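Keep this booklet with the warranty card. Sections 1 and 2 cover unpacking and fitting the shelves.

## 3. Setting up the Vurnby worktop fridge

This section applies to the Vurnby 120 in both door finishes. If you have the model with the freezer box, read the separate sheet as well.

### 3.1 Where to put it

1. Choose a level, dry floor that will take the weight of the fridge when full.
2. Leave a gap of 4 cm at the back and at each side. The spacers in the parts bag clip on to the rear frame and set the back gap for you.
3. Keep the fridge away from ovens, radiators and direct sun.
4. Check that the door can open fully. The shelves will not slide out if the door stops short against a wall.

**Caution:** Do not cover the slots along the bottom edge of the door. Warm air leaves the fridge through them.

If the fridge is going under a fixed worktop, remove the top cover first. It is held by two screws at the back. Keep the cover and the screws in case the fridge is moved later.

### 3.2 Levelling

1. Put the fridge in its final position and rest a spirit level on the top, front to back and then side to side.
2. Turn the front feet by hand. Clockwise raises the corner, anticlockwise lowers it.
3. Set the front very slightly higher than the back, so that the door swings shut from half open.
4. Tighten the lock nuts against the cabinet with the flat spanner supplied.

The rear feet are fixed. On a badly sloping floor, use the Mitside packing plates (sold separately) under the rear feet. Do not use folded card or scraps of carpet.

### 3.3 Changing the side the door opens

The door is supplied hinged on the right. Two people are needed for this job.

1. Unplug the fridge and empty the door racks.
2. Take off the upper hinge cover and undo the hinge screws while the second person holds the door.
3. Lift the door straight up off the lower pin.
4. Move the lower pin and its washer to the left-hand bracket.
5. Swap the blanking plugs to the right.
6. Lower the door on to the pin, fit the spare upper hinge from the parts bag and tighten the screws.
7. Close the door on a strip of paper at several points. The paper should grip each time. If it pulls out freely, loosen the upper hinge, move the door in a little and try again.

### 3.4 First switch-on

1. Stand the fridge upright for 8 hours before plugging it in. If it was carried on its side, leave it for 22 hours.
2. Wipe the inside with warm water and a little bicarbonate of soda, then dry it.
3. Plug straight into a wall socket. Do not use an extension lead.
4. Turn the dial to the middle setting. The light comes on and the compressor starts within a few minutes.
5. Leave the door closed until the Dauda thermometer on the top shelf reads 4 °C. In a warm room this may take until the next day.
6. Load the fridge a shelf at a time, with the dial left where it is.

**Note:** Clicking and a faint gurgle are normal. A steady rattle usually means that a pipe at the back is touching the cabinet or the wall. Unplug the fridge, pull it forward and look.

### 3.5 Using the shelves

- **Bottom shelf:** raw meat and fish, in covered containers. This is the coldest shelf.
- **Middle shelf:** milk products, cooked food, leftovers. Let hot food cool first.
- **Drawer:** salad and vegetables. Close the slider for leaves and open it for mushrooms.
- **Door racks:** drinks, jars, sauces. Do not keep milk here if the fridge is opened often.
- **Top shelf:** anything tall. The front half folds back to give extra height over the shelf below. Measure finished cakes with their decoration on, including any sticks or candles, and allow a finger's width above the highest point. Soft fruit and glaze should not touch the shelf above or the back wall, where they can freeze on.

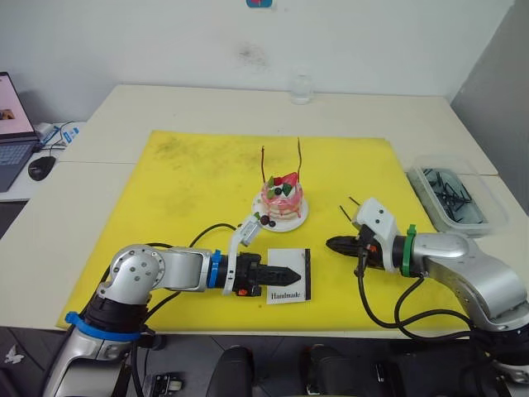 ### 3.6 If something is wrong

**The light does not come on.** Check the socket with another appliance, then check the fuse in the plug.

**Water collects under the drawer.** The drain hole at the back is blocked. Clear it with the plastic pin clipped behind the drawer. Do not use wire.

**Ice forms on the back wall.** A thin layer that comes and goes is normal. If it stays, turn the dial down one mark and check the door seal with the paper strip as in 3.3.

**The door springs open again.** Something is probably pushing against a rack. Move the taller bottles to the end nearest the hinge.

For spare hinges, feet and seals, write to Hadiza Oyelaran at Flodmont Parts and give the serial number from the label inside the door. Faults within the warranty period go to Calum Lindsay in the service office.

Section 3 revised January 2019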